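Reading Contemporary Fiction
Handout 4: Narrators You Can't Trust

Instructor: Ailsa Lindsay
Set novel: Bromix, by Siamak Ghasemi (read to page 129 before class)

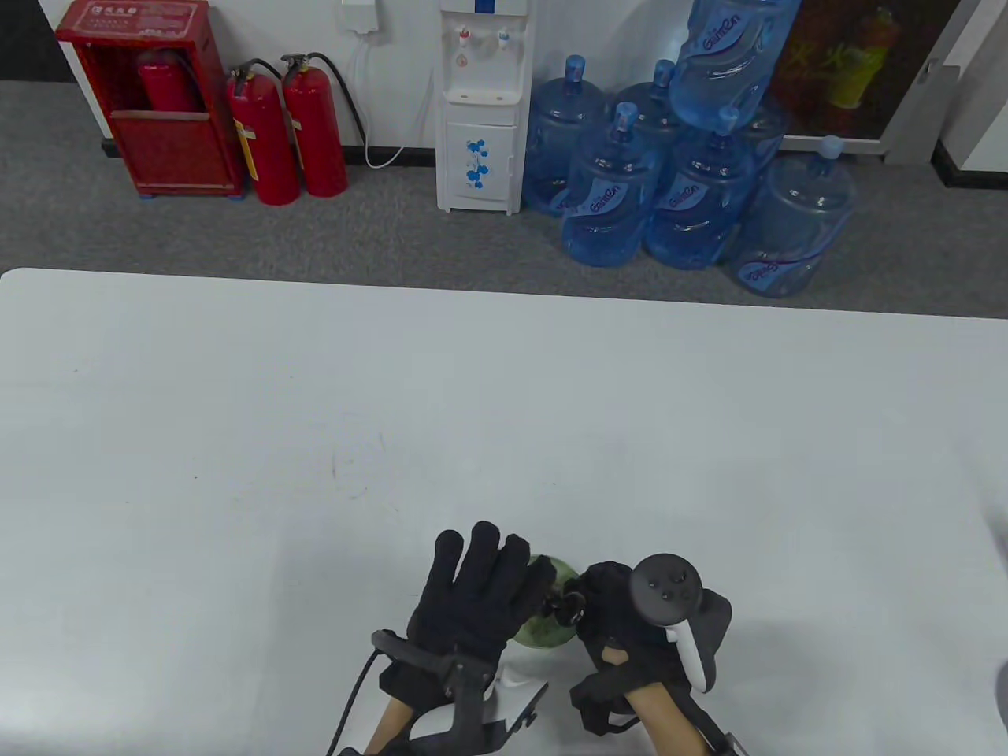
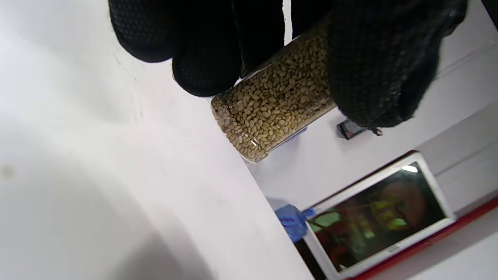
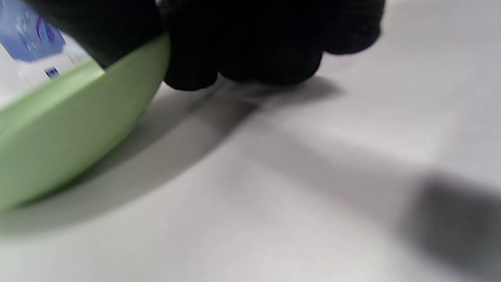

An unreliable narrator is one whose account we have reason to doubt. The doubt can come from lies, from poor memory, or from youth. In Bromix the narrator tells us on page 28 that he has never been to Hedero. By page 40 he is describing its train station.

Terms to know
Implied author – the set of values we sense behind the book as a whole
Gap – the space between what the narrator says and what we work out
Frame story – a story that holds another one inside it

Compare with Mayuree Boonchu's short story "Dondow" from last week. Her narrator is a child and tells no lies, but she misreads every adult she meets.

For discussion
Where did you first stop believing the narrator?
Does his sister's letter settle anything?

Written work
400 words on one gap in the novel. Quote the text at least twice and give page numbers. Due at the start of the June session.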